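Hard Water, Part 2: Living With the Softener

The first post covered choosing and plumbing in the softener. I have now had it running long enough to write down the settings, and a few readers asked for them.

Our supply comes from the Bivham wellfield and tests at 15 grains per gallon, with a trace of iron. The utility's annual sheet gives hardness as calcium carbonate in milligrams per liter. Divide by 17.1 to get grains. Most control heads want grains, and entering the other number will make the unit regenerate almost constantly.

The head is a Tukusier metered valve. I set hardness to 17 to cover the iron, reserve to one day, and regeneration time to 2 a.m. The clock has no battery backup on this model, so after a power cut it resumes wherever it stopped. Ours drifted to midafternoon in January and I only noticed when the kitchen tap ran hard during a cycle. During regeneration the valve bypasses, and whatever you draw is untreated.

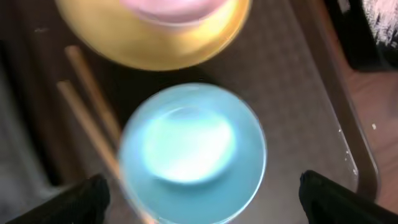
Salt dose is the setting people argue over. The factory value was 15 pounds per cycle, which gets the most capacity out of the resin but uses the salt poorly. I cut it to 8. Capacity per cycle drops and the unit regenerates more often, but each pound of salt removes more hardness. Water use goes up a little. With our sewer rate the trade is still in favor of the lower dose.

Recep Kurtuluş commented on the first post that a low dose can leave the bottom of the bed exhausted and let a little hardness through. He is right for a co-current valve like mine. I tested at the tap just before a cycle and read one grain, then zero the morning after. I can live with one grain. If you can't, go up to nine or ten pounds and test again.

Detergent needs to come down as well. I cut the dish liquid by half and the laundry powder by a bit more. Too much soap in soft water leaves a film of its own, and it is easy to mistake for scale. To tell them apart, put a drop of white vinegar on the spot. Scale fizzes and clears. Soap film mostly smears — a second rinse in hot water takes care of it.

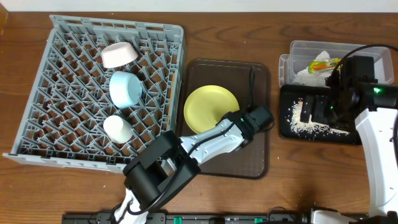

Small bowls and a cup in the rack.

Spots from air drying have not gone away entirely. A softener swaps calcium for sodium; it doesn't lower dissolved solids, and ours still read about 300 ppm on a Mancuso pen meter. The residue wipes off with a dry towel, where the old scale needed acid.

Next on the list is a Ramau sediment filter ahead of the valve. The injector screen had fine grit in it when I pulled it last month, and I would like to stop cleaning it by hand. The bracket is up. I am waiting on two one-inch unions.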